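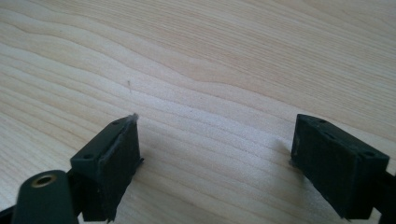 6 min read

Sourdough by Mail: Your Questions, My Answers

I get a lot of the same emails, especially once the weather turns and everybody wants to bake again, so I finally put them all on one page. I'm a home baker who mails dried starter to people out of my kitchen. The starter is called Oltska, after the village my grandmother's neighbor came from, and I've been feeding it for 14 years. If your question isn't here, write to me. I'm slow but I do answer!

What do I get in the envelope?

A small packet of dried flakes and a folded sheet with the first week's feeding instructions. You supply the flour, the water and the jar. A few people have asked if I could ship it live in a jar, and no, sorry. I tried that once with a starter headed to my cousin and the mail carrier was very nice about it, but I'm not doing it again.

How long do the flakes keep?

Mine have woken up fine after a year in a kitchen drawer. I'd keep them somewhere dry and away from the stove. You can freeze them too if you like. I don't bother.

It's day three and mine smells like nail polish remover. Did I kill it?

Nope, it's hungry. Pour most of it off, feed what's left with equal weights of flour and water, and do it again twelve hours later. If it still smells sharp after two or three rounds, move it someplace a little cooler. I've had exactly one batch I couldn't bring back, and it had pink streaks in it. Pink or orange means throw it out, jar contents and all, and wash everything in hot soapy water. Same with anything fuzzy.

What flour should I use?

For waking up the flakes, whole wheat or rye. After that, whatever you bake with. I use a bread flour from a little mill called Roussel that sells at our Saturday market, with a spoonful of rye mixed in when I remember. Plain supermarket all-purpose works. Skip anything bleached for the first week if you can.

Can I go on vacation?

Please do! Feed it, let it sit out for an hour, put it in the fridge with the lid on loosely. Two weeks is nothing. I left mine for five weeks one summer and it had a layer of gray liquid on top that looked awful, and I poured that off and fed it for a few days and it was back to its old self.

Do I need a scale?

You don't NEED one. I baked with measuring cups for years. But your bread will come out the same way twice in a row if you weigh things, and cheap scales are pretty good now (mine's from a yard sale and it has never let me down). My everyday loaf is 500 grams of flour, 360 of water, 98 of starter and 10 of salt. Yes, 98. I wrote it down off the scale one morning when the bread was really good and I've been superstitious ever since.

Why is my loaf flat?

Usually one of two things: the starter wasn't ready, or the dough sat too long. Drop a bit of starter in a glass of water before you mix. If it floats, go ahead. If it sinks, give it another couple of hours and try again. It's not a perfect test, rye starters tend to sink even when they're lively, but it catches most of the sad ones. As for the dough, I quit watching the clock and watch the bowl. When it's puffy and jiggles if you bump it, it's time to shape. In my kitchen in December that can take all day.

Can I bake it without a Dutch oven?

Sure. Use a sheet pan and set a metal roasting pan upside down over the loaf for the first 20 minutes. Bernadette Maillard, who bought one of my very first packets, bakes hers in a regular loaf pan tented with foil, and she sends me pictures that make me a little jealous.

Is it gluten free?

No. Sourdough made with wheat or rye has gluten in it, and if you have celiac disease please don't eat it, no matter what somebody at a party told you. I don't sell a gluten-free version, and my kitchen has flour in every corner of it.

What's the Cetovano loaf you keep mentioning in the newsletter?

Oh, I love this one. It's a flat-ish olive oil bread with fennel seed. Timothée Fleury taught it to me when he was renting upstairs, and Cetovano is just what he called it, I never did find out if it's a place. The recipe is in the newsletter archive. Use more oil than seems right.

When do you ship?

Mondays. I order my envelopes in big boxes from Wosa and when they're late, I'm late. If you order on a Monday afternoon you've missed it and yours goes the next week. Packets usually take four or five days to show up after that.

Do you ship outside the US?

Not right now. The rules on food and plant stuff are different for every country and I got a headache reading them.

Can I share it with friends?

Yes, please, give it to everyone. Spread a thin layer of fed starter on parchment, leave it out until it snaps, crumble it into an envelope. You don't owe me anything for that. Naming yours something else is fine too.

My packet never came.

Email me with your name and the week you ordered and I'll send another one.

1,153 shares
36 comments

Get the newsletter: one recipe a month, no spam. Enter your email to sign up.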